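Clearing out the catch-all bin

Posted 08/04/2019 in Shed & Utility

Quick one this week, got paint drying in the hall. Subject: the bin. Everybody's got one. End of the bench, by the back door, under the stairs. Things go in, nothing comes out. Ours gets done twice a year and it was due.

What you need: a bucket of warm water, washing-up liquid, two old cloths, a stiff brush, an old sheet. Five minutes of not answering the phone. (More like 32 in the end, I timed it.)

First job. Get the bin up on a table. Don't kneel on the floor with your head in it, your back will tell you about it for days. Table height, good light, sheet spread out next to it.

Take things out one at a time. No tipping! Tipped a tub out in May and a full pot of screws went under the freezer. Some still there.

Sort as you go. Mine goes:

Keep and it lives here
Keep but lives somewhere else
Wash
Recycling
Don't know

The don't know pile gets a carrier bag and a label. If it's still tied up next time, out it goes.

Gloves. Always odd ones. Peg the single up by the door at eye level and leave it, the other one comes to light sooner or later. Work gloves with a fabric back can usually go through a cool wash, check the label first, leather palms no. Leather ones just brush off, wipe with a barely damp cloth, dry away from the radiator or they go like cardboard. Shake them before your hand goes in. Spiders.

Plastic cups. Handy for screws, washers, a bit of filler, rinsing a brush. Ridged ones are easier to grip with wet hands. But once a cup's had paint or white spirit in it, that's a shed cup for life, so put a big X on the bottom in marker. Any that have gone brittle or split, bin them, they shatter in your hand.

Shiny packets. Crisp bags, coffee, refills, all that foil-looking stuff. Scrunch test: squeeze it, let go. Springs back open = plastic film, not foil. Full packets, look at the date and fold the top over with a peg if they're open. I keep the Futwood beeswax sachets in a jam jar now becuase they leaked on everything.

Strips and offcuts. Bits of tape, trim, edging. If it's shorter than your hand you are never going to use it. You think you will.
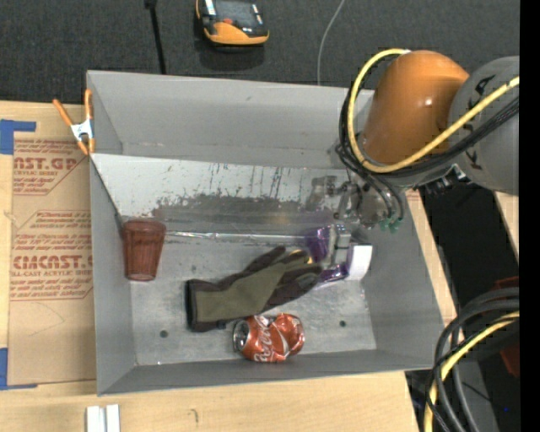 Nevzat Yazıcı wrote in to say he'd leave the scuffs alone. On grey plastic, he reckons, most black marks are only rubbed-off rubber or dirt and come up with bicarb paste and a damp cloth, but the minute you go at them with a scourer you've made a rough patch and that holds the muck worse than before. Metal floors he does with washing-up liquid and nothing else, then dries them straight off. He also says a sheet of old lino cut to size in the bottom saves doing any of it.

Fair points. The lino's going in ours.

Bicarb paste, for anybody wanting amounts: three spoons bicarb, one of water. Leave it on a few minutes, wipe, rinse. For a really grim bin, 500 ml warm water with a good squirt of washing-up liquid, slosh it round the corners with the brush first. Slanted sides are easy enough, its the corners where the grit sits.

Dry it properly. Stand it on its side over the sheet, go and have a tea.

Putting back. Heavy flat stuff at the bottom, small stuff in cups or jars, never small stuff loose. Gloves on top as you want those first. If the lid won't shut you've kept too much, go round again.

Nazmiye Sönmez asked last time about labels that don't peel off in a cold shed. Jastness do a cloth tape, 300-something pence at the Plivenmont market stall, write on it with a laundry pen. Wipe the plastic with a bit of surgical spirit first and let it dry. Mine's still on from two winters ago. Paper ones, forget it.

Next time: the drawer with the batteries in. Send your tips in before then please, I've only got the one and it's to do with egg boxes.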